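From: Divina Manalo
To: suture-practice list
Date: Nov 28, 2022
Subject: Re: Needle angle and thread length for the December session

Matvii Karpenko wrote:

> Two questions before December. Milagros told our group to cut the thread short for single stitches, but Valdir's notes say to leave it long and trim at the end. Which one are we teaching? Also, where on the curve should people hold the needle? I have been going close to the tip and it keeps turning on me.
>
> Matvii

Matvii,

Short for single stitches. Valdir's notes were written for the running closure, where you need the length. I will add a line to the handout so the two don't get mixed up again.

On the grip, move back from the tip. Past the halfway point, toward the thread end, is what I teach — a bit farther back if the tissue is soft. Go in with the point square to the surface and turn your wrist through the curve. If you push straight, the needle rolls in the jaws and the hole comes out bigger than it should.

Look at where the last stitch sits before you place the next one. People get busy with the needle and lose track of their spacing.
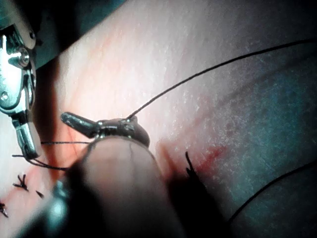

Curved needle held just above the tissue, black thread running up to the right, short black stitch with blood beside it.

When you have a long tail like that, keep it on the side away from your next bite. It saves you from stitching over your own thread.

Supplies: the Kelline order is in, number 1565, and the boxes are on the shelf under the sink. Please use up the opened Memanard packs first. Amândio still has the good scissors and will bring them back for December.

If anyone else has changes for the handout, send them to me and not to the whole list.

Divina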